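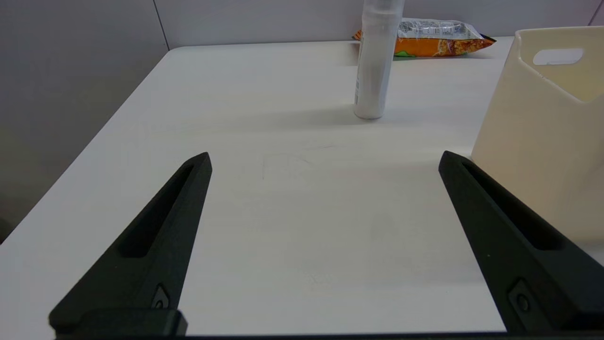

What is the Munus Challenge?

It is a yearly student competition in which teams teach a robot arm to tidy small household goods on a table, run by the technical college at Flurkow and open to clubs from other schools in the district.

Student projects > Competitions > Munus Challenge

Jul 7, 2023, by Etenesh Degefa

The Munus Challenge, often shortened to Munus, grew out of an evening class in automation at Flurkow Technical College. It is held each August in the college's teaching workshop. Its organisers describe it as a test of "general household skill". That phrase appears on the entry form and on the trophy, and it has been disputed almost from the start.

Origins

The evening class was set up by Orhun Polat, a lecturer in electrical maintenance, who wanted his students to work on something other than conveyor belts. Early sessions used a second-hand arm and a set of wooden blocks. The blocks were later dropped in favour of shop goods such as bottles, bags of snacks and storage baskets, which bend, roll and crinkle in ways that blocks do not. A rival account, given by former student Maiara Arruda in the club newsletter, holds that the blocks had simply been lost. Polat has not replied to it in print.

The class became a club when more students asked to join than the timetable allowed, and the club began inviting outside teams. Accounts of the first contest differ on how many came. The college prospectus calls it "regional", although both of the visiting teams named in the newsletter travelled by town bus.

Format

Each team has up to five members and one arm fitted with a two-fingered gripper. Most use the Meng, a low-cost arm sold in kit form. Teams may collect 200 demonstrations before the contest, in which a student steers the arm by hand through the job while the arm's movements and camera views are recorded. The recordings are then used to train a control program, usually written in Rekano, a teaching package produced at the college.

On the day, the arm must work without help. A typical job is to pick up a soft packet and put it in a basket, or to move a bottle from one part of the table to another without knocking it over. Every team has three attempts at each job, and only the best one counts.

Scoring

Points are given for finishing the job, for time taken and for leaving other goods undisturbed. The best-of-three rule has drawn steady criticism. A program that fails twice and succeeds once receives the same mark as one that succeeds every time, so the published results say little about how dependable any entry is. Huiling Liang, who judged the contest for two summers, asked for all attempts to be printed. The request was turned down on the grounds that the results sheet was already long. It was a single page.

The highest score on record is 143, by a Flurkow team. The organisers have used the figure in leaflets as a sign of progress. It is hard to compare with earlier scores, as the list of jobs had been changed that spring and two of the hardest had been taken out. No team has been asked to repeat the old list.

Claims and criticism

College publicity has said that students on the course "build robots that can tidy any home". Nothing in the contest supports this. The table and lighting are the same for practice and judging, and visiting teams are told in advance which goods will be used. Liang noted in her second report that an entry which had done well all morning could no longer find the basket after the table was turned to face the window. The report did not name the team.

There is also some doubt over how much of the work is done by students. The Rekano package comes with ready-made training settings, and many teams leave them as they are. Supporters answer that gathering good demonstrations is a skill in its own right, and here they have a fair case. Mei Mbeki, a former club secretary, kept a log in which the team's worst month was put down to one member who steered the arm much faster than the rest. Once those recordings were removed the program improved, though the same week also saw a loose finger screw tightened, and the log does not separate the two.

Whether the contest leads to jobs in automation is unknown. The college has mentioned "strong links with employers" without listing any.

Later changes

A fourth job, to be kept secret until the morning of the contest, was announced for the coming August. According to the draft rules it will carry no points. Teams may decline it.

See also: Rekano (software); Meng arm; Flurkow Technical College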